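Moving the recipe database off the old laptop

The recipe collection had been living in a desktop program called Lenell since before I moved to this apartment. Lenell stores everything in one binary file and has not been updated in years. In May it stopped opening on the current operating system, so I kept an old laptop running for the sole purpose of looking up bread ratios.

The file held 2,401 entries. Lenell can export to plain text, but it drops the unit column if the quantity contains a fraction. "1/2 cup flour" comes out as "1/2 flour." I tested this on 10 recipes, and every fractional quantity lost its unit. Whole numbers were fine.

The workaround is to switch the display setting to decimals before exporting. It sits under View, not under Export, and it resets each time the program closes. With decimals on, the units survive. You then have 0.333 cup in places where you want a third, which a short find-and-replace table can handle. Mine has 29 rows, most of them for thirds and eighths.

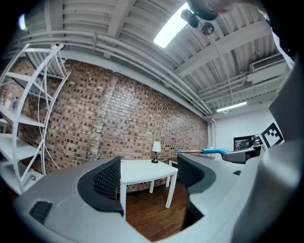
Importing was slower. I tried Zurach first, which reads the text file without complaint but treats a blank line as the end of a recipe. Any entry with a gap between ingredients and method was split in two. Bestik lets you set the separator yourself. I used a row of three equals signs, added by script ahead of each title, and the entries came in whole.

Tags did not transfer. Lenell writes them as numbers and keeps the names in a separate table that the export ignores. I typed the names out from the old sidebar and matched them by hand on a Wednesday evening.

Remaining problems: oven temperatures lost the degree symbol, and notes longer than one paragraph are run together. I am fixing those as I cook from them. The laptop stays plugged in until the holiday baking section has been checked against the original.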